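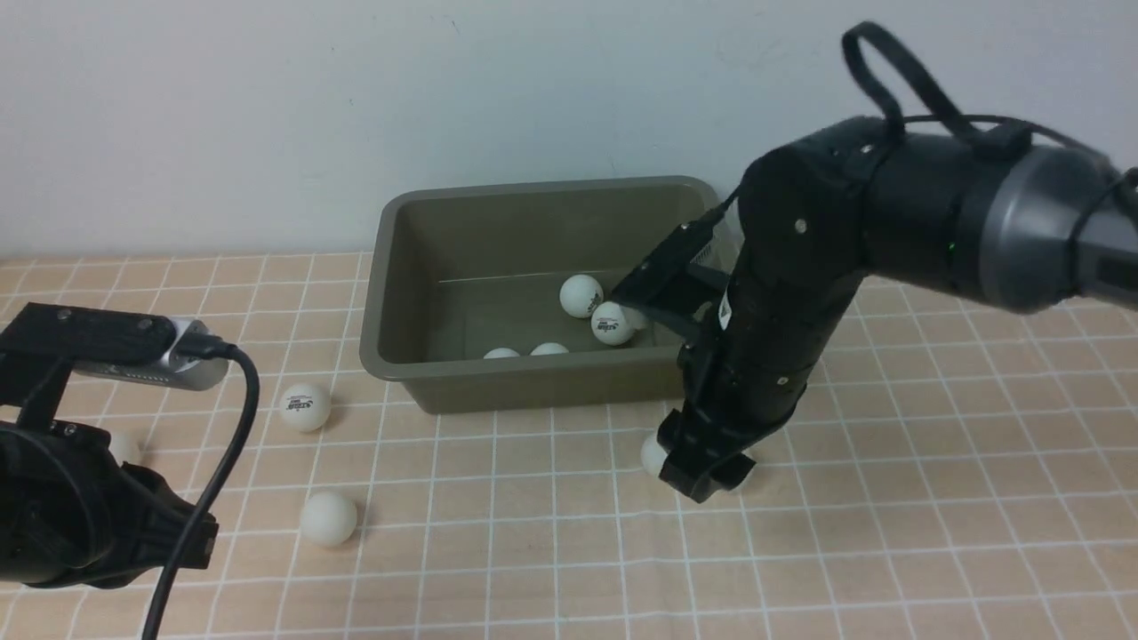

Arms and grippers > Setup and maintenance

Right gripper stops short when closing on a ball

Widad Matar
My cell has two arms over a gridded mat, picking ping-pong balls and dropping them in a tub. Since I changed the fingertips, the right gripper closes to 8 mm and stops. The left one is fine. I've restarted the controller twice. Do I need new fingers?

Halvard Eklund
No. The closed position is stored from the old tips. Take the ball away, open the gripper fully, run the zero routine with nothing between the fingers, then save. Afterwards check the grip force, as ours went back to the default of 33. Look at the cable along the upper arm as well. If it pulls tight when the wrist turns, give it more slack at the joint and fasten it again.

Agnes Bakke
Had this in April. It was a screw.

Widad Matar
Zeroed and saved, and it now closes all the way. The force had gone back to 33 here too.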